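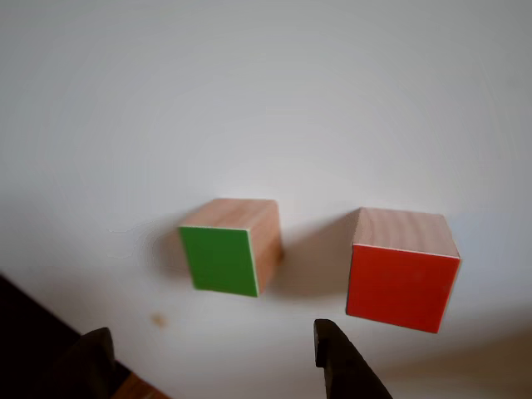
Two wooden cubes on a white surface, one with a green face

Oct 10, 2026
From: Narendra Tiwari
To: Buvport weather & garden list
Re: frost already??

> Anyone else get ice on the car this morning? My thermometer
> by the shed said 2 but it's always been a bit off. Should I be
> lifting the dahlias yet or is it too soon?

Quick one before I run for the bus. Yes, ice here too, windscreen and the grass down by the Tyagi end. Barometer at 1,014 and no wind at all, so another cold night I reckon. Dahlias — leave them till the tops go black, then lift. Mine are still flowering, daft things.

Fleece over the chillies tho. Lost the lot last year and I'm still sulking. Gumico had 48 rolls in when I rang, no idea how long they'll last.

And we were all moaning about the heat in August! Hands like sandpaper allready, heating not on yet, am being stubborn.

Will post tonights low tomorow if I'm up.

Narendra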